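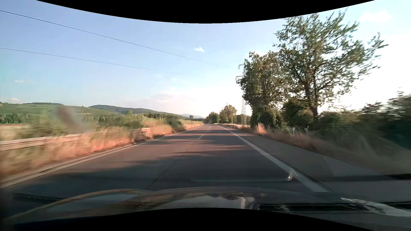 Tree shadows on a straight stretch of open country road.

The Slow Way to Brulville

218 shares | 2 comments

Most people who drive from Nenport to Brulville take the highway. It is faster and there is a gas station at both ends. The old county road covers the same ground with more curves and more stops, and for anyone who likes to eat, it is the better choice.

The first town is Balonar, population 371. It has a post office, a feed store and a bakery that opens at 5 a.m. and sells out of rye bread well before lunch. The bakery is called De Smet, after the family that started it, and the sign has not been repainted in years. The rye is dense and a little sour. It keeps for most of a week in a paper bag, and it makes good toast after that. They take cash only.

Past Balonar the farms get smaller. Many of them sell from stands at the end of the driveway, with a coffee can for the money and prices written on cardboard. In early summer you will find eggs, lettuce and strawberries. By fall it is squash, apples and jars of honey. Bring small bills, as the cans do not make change.
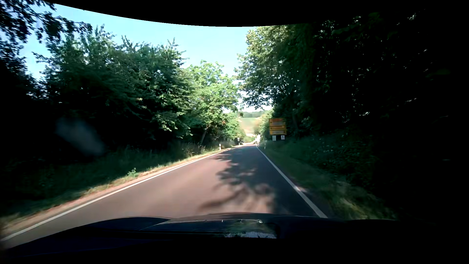 The apples deserve a longer stop. Growers in this part of the county held on to older kinds that the big orchards gave up because they bruise in shipping. Some are ugly, with rough brown skin, and they taste better than anything in the supermarket. Ask which ones are for baking. The answer changes from one farm to the next, and people here have strong feelings about pie.

Brulville itself has two places to eat. The diner on the square does a plain breakfast until 11 and a pork sandwich after that. The other is a lunch counter in the back of the hardware store, where the soup depends on what came in from the farms that morning. The bean soup with smoked ham is the one to get. Both places close by midafternoon.

Plan on a full morning for the drive, and bring a cooler if you want to carry cheese home. The stands shut down in December and open again when the first greens come up. De Smet stays open all winter, though it starts an hour later when there is snow.

2 comments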